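Osdale Furniture Reuse Center Changes Intake Rules for Woven Chairs

The furniture reuse center in Osdale will apply a separate inspection and cleaning procedure to woven seating starting in October. The change covers wicker, rattan and synthetic strand chairs. Office chairs stay on the existing checklist, which deals mainly with casters, gas lifts and armrest fixings.

Intake manager Špela Perić said woven chairs had been logged under general seating until now and were wiped down with the same spray used on hard plastic. Residue collected between the strands, and several pieces came back from buyers with marks on clothing. The center handled 200 woven chairs over the past year, and 31 of them were returned or discounted. 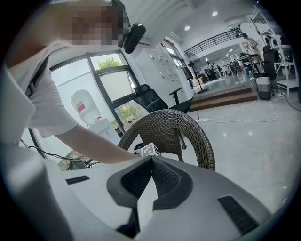 Under the new procedure each chair is checked first for broken strands at the points where the arm joins the seat and where the backrest meets the rim. A chair with more than 10 broken strands goes to the repair bench. Loose ends shorter than a fingernail are trimmed flush and do not count toward the total.

Cleaning is done by hand with a white cotton cloth. White was chosen so that dirt and any dye transfer show on the fabric. The cloth is worked along the weave, then folded over the seat rim and drawn around it. Natural fiber gets a barely damp cloth and dries overnight away from heaters. Synthetic strand may be washed with diluted soap. The center has ordered 800 cloths from Follora, a textile supplier, and will launder them on site.

Seo-ah Ra, who wrote the procedure, said the seat rim takes the longest. "The backrest is mostly dust. The rim has skin oil in it, and that needs a second pass with a clean side of the cloth," she said.

Finished chairs receive a tag listing the material, the date of cleaning and any repair. Prices are set after tagging. The repair bench will be run with Batista, a local upholstery shop, which is providing replacement strand in two shades of brown and one of gray. Colors will be matched as closely as stock allows. 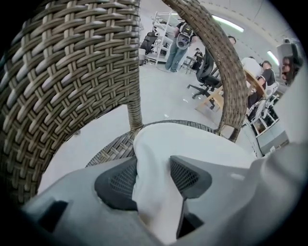 Drop-off and Collection

Woven chairs are accepted at the side entrance on Julness Road until 4 p.m. Cushions should be removed and bagged separately. Painted wicker is not accepted if the paint is flaking. Donors who want a chair collected should give its height and width when booking.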